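员工宿舍月度安全检查表（附检查意见）

检查地点：Drinach 员工宿舍楼 二层、三层及公共洗衣间
检查日期：2023年3月17日，星期五
检查人：Rhydian Prosser、Shota Hattori
陪同：Tharindu Thambiah（楼层负责人）
表格编号：114

填写说明：合格填“是”，不合格填“否”，不适用填“—”。凡填“否”的项目必须写明位置和处理期限。上次检查遗留的问题在意见栏里注明“遗留”。

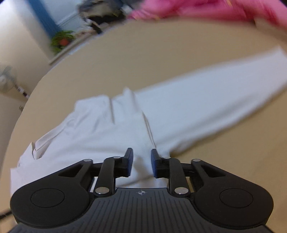 Elolix 后勤部 宿舍与住宿管理组

一、出入口与通道

1. 楼梯间无堆放物品：否
意见：三层东侧楼梯口有两辆折叠自行车和一个鞋架，遗留。上次已口头通知，本次贴书面通知单，14天内移走，逾期由后勤部搬到地下储物间。

2. 防火门能自行关闭：是
意见：二层西侧防火门闭门器偏紧，关门声音大，住户有反映。可以调松一点，但必须保证门能完全合上。

3. 疏散指示灯常亮：是

4. 应急照明断电测试：否
意见：三层中段一盏不亮，电池老化。已报 Herach 维修，等配件。

5. 疏散图张贴在房门背面：是
意见：207室的图被挂历遮住，当场取下。

二、消防器材

6. 灭火器压力在绿区：是

7. 灭火器检验标签在有效期内：否
意见：洗衣间门口一具到今年5月到期，严格说现在还合格，但下次送检要到夏天，所以先记“否”，提前更换。

8. 烟雾报警器按键测试：是
意见：214室第一次按没有响，擦净后再试正常。下月复测。

9. 灭火毯放在厨房门旁，可单手取下：是

三、用电

10. 无串接插线板：否
意见：211室一个插线板接在另一个插线板上，后面带电热水壶和取暖器。已拔除，住户签字。取暖器单台2,000瓦，必须直接插墙上插座。

11. 插座面板无松动、无焦痕：是

12. 漏电保护开关测试：是
意见：二层配电箱标签褪色，看不清哪一路是洗衣间，请电工重新写。

13. 充电设备不放在床上或被褥下：是
意见：抽查六间。216室无人，未进入。

四、公共洗衣间

14. 烘干机绒毛滤网清理：否
意见：两台里有一台滤网积绒很厚。墙上的清理登记表从上周起没人签名。Tharindu 负责重新排值日。

15. 排风管无压扁、无脱落：是

16. 地面无积水：是
意见：地漏盖缺一颗螺丝，暂不影响使用，随下次维修一起补上。

17. 洗涤剂加盖存放，标签完整：否
意见：一个饮料瓶里装着漂白水，没有标签。已倒掉。漂白水和洁厕剂要分层放，这条写进住户须知第二页。

18. 叠衣台面稳固，边角无毛刺：是
意见：台面只放正在整理的衣物和毛巾，叠完就收走，不要过夜。 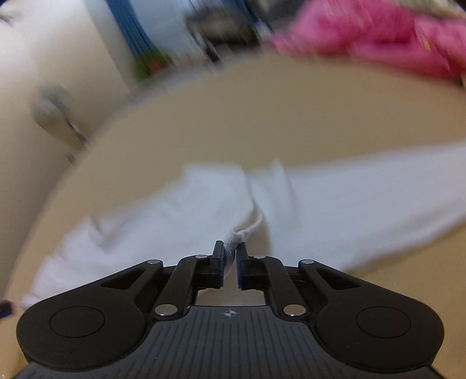

图2 浅米色台面上铺开的白毛巾

19. 柜门开关正常，拉手无松动：是

20. 布草不得靠近热源堆放：是
意见：布草与烘干机之间要留出走人的宽度。送来的新毛巾先放柜内，不要摞在机器顶上。

五、用水与卫生

21. 热水出水温度：是
意见：三层淋浴间热水来得慢，住户说早上要放很久。属于舒适问题，不算安全项，转给 Samuel 工程队看一下循环泵。

22. 长期不用的水龙头每周放水：否
意见：219室空置，没有放水记录。从本周起由楼层负责人执行，记录挂在门后。

23. 垃圾间上锁，无异味：是

六、结果与跟进

本次填“否”的项目为第1、4、7、10、14、17、22项。第10、17项当场处理完毕，其余按意见栏执行。

第4项如果在下次检查前仍未修好，先在三层中段放一盏手提应急灯，领用登记找 Cletus Holloway，内线969。

住户对检查意见有异议的，可写在背面空白处，交到一楼值班台。只写房号也可以，不必署名。

复查人：Szymon Rutkowska
复查范围：第1、7、14、22项
复查结果：（待填）

检查人签字：R. Prosser　S. Hattori
楼层负责人签字：T. Thambiah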